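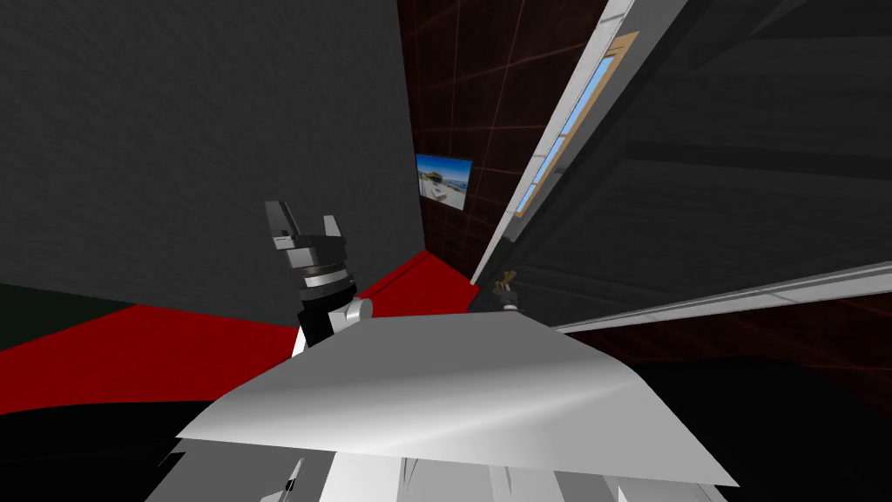
jukau_walker
Hi all, I've been meaning to write this up since February, so please bear with me. We've been testing whether a two-armed policy trained only in simulation can keep its sense of where things are when the head view is tipped well off level. We use the method from Eugénie Texier's Sorero notes – randomize the view tilt for every episode and never tell the policy what it is. The rooms are busy on purpose, with red floor, brown tile with orange lines, even a little beach picture on the wall, and at this tilt you get one gripper large in the foreground and the other tiny by the white frame. Over 2,955 episodes the tilted policy finished 992, and the level-trained one did far worse on the same set. I was so pleased I made a cake!

baloyi88
Lovely write-up, and thank you for including a hard view! I do wonder about that success rate, though. It's one in three. Is the tilt really what helps, or would any extra variety do it? We swapped wall textures on our Hodico setup and got a nice bump with every view dead level.

jukau_walker
Fair question. I ran 3 seeds with textures only and they landed in between. I should have said so up top, sorry.

Beatrice Kariuki
I'm with baloyi88 on this one, I'm afraid. Three seeds is thin, and if the robot's own white shell fills the bottom of the view, the policy may be reading its pose from that and ignoring the room. Could you mask the body and run it again?

jukau_walker
Oh, I like that – though I'd argue using your own body as a reference is perfectly good behavior. I'll mask it anyway and post the numbers in this thread.

baloyi88
Please post the failures too, those are the ones I learn from.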